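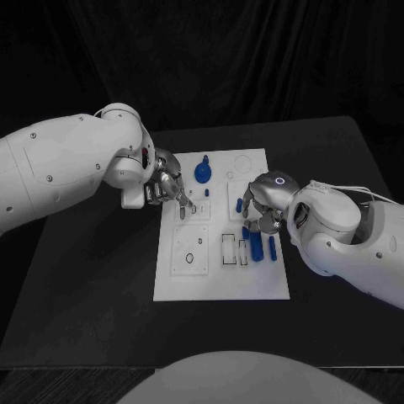 My brother-in-law and I have been going back and forth since February over whether a machine could take over the dull end of my garage bench, and I would love to hear from people who know more than either of us. I build and mend small wooden toys for a church sale, and the part that wears me out is putting pegs in holes and sorting the odd bits back into their places. A white board with a gear-like round piece and a handful of blue pegs on it, two silver hands hovering over the lot, is pretty close to what my evenings look like, minus the arms! So are we there yet? Could something like that do 200 pegs while I sit down with a cup of tea, or fold the towels while it's at it?

Search this community Go

Community Help > Home & Workshop > Robots and Automation > Can they do real chores yet?

Posted in February by benchandbiscuits

Jusier

It depends a great deal on what you mean by "do," and I say that with affection because I had the same argument in my own kitchen. I worked for years in a shop that made drawer fittings, and we had a machine that pressed pins all day long and hardly ever missed. But every pin came down a chute facing the same way, and every part sat in a clamp. If a pin rolled off at an angle, somebody had to walk over and fix it. We logged 3,637 parts on its best shift, and I could not have asked it to pick up a sock.

Your pegs lying any which way on a board are a harder job than they look. A hand with proper fingers has to find the peg, get hold of it, turn it upright and feel for the hole, and that last bit is where you and I do half the work without looking. I'd believe a careful demonstration of it. I would not plan a church sale around it - at least not this year.

For your bench, I'd make a tray with grooves so the pegs all lie the same way. Mine is a scrap of pine with 3 grooves cut down it, and it took most of the ache out of the job. Towels I would keep doing by hand, I'm afraid. Cloth never lies the same way twice.

Plellulton

no. get a dishwasher and a robot vacuum and call it a day, those are the chore machines that work

Swati

I'm a little more hopeful than the others, though I see where they're coming from. My mother has trouble with her hands, so I follow this subject closely, and what I look for now is how often a machine gets it right when the parts have been moved. If it seats 80 pegs out of a hundred, that sounds lovely until you picture yourself crawling under the bench for the other twenty.

The other thing to ask is who sets it up. If you have to lay out the board just so each time, you have swapped one chore for another (and maybe a duller one). I'd want to see it start from a messy table, with the short pegs and the long ones mixed together, and nobody helping. When you find a video, check whether it has been sped up, and whether a person is steering the hands from somewhere else.

Do try the grooved tray in the meantime. A muffin tin is also very good for sorting the small bits.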